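Two follower arms, one bowl: splitting leader demos
Forum > Teleoperation > Data recording

fodor_sz
Recording a handover task with two arms, black on the left and green on the right, top camera only. Small yellow object, rover with blue wheels, cardboard bowl. I have 8 episodes driven with two leader arms. Replay drifts on the black arm near the rover. Start pose or calibration?
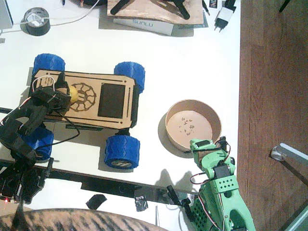
Re: Two follower arms, one bowl

kerkell9
Calibration. Redo the middle position on both leaders, then record again. Eight episodes won't tell you much anyway.

ladan_m
Disagree. If only one arm drifts, look at the operator first. Driving two leaders at once, you watch one and neglect the other. Try one person per arm.

fodor_sz
Encoder offset at rest is 9 ticks on the black arm. Log is 1142 lines, can post. Another view, same session: 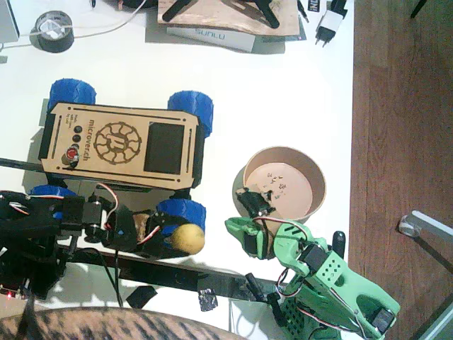

Black gripper holding the yellow object, green gripper at the rim of the bowl.

kerkell9
Nine ticks is small. I'd still redo it.

ladan_m
Post the log. And fix the rover's position with tape between episodes.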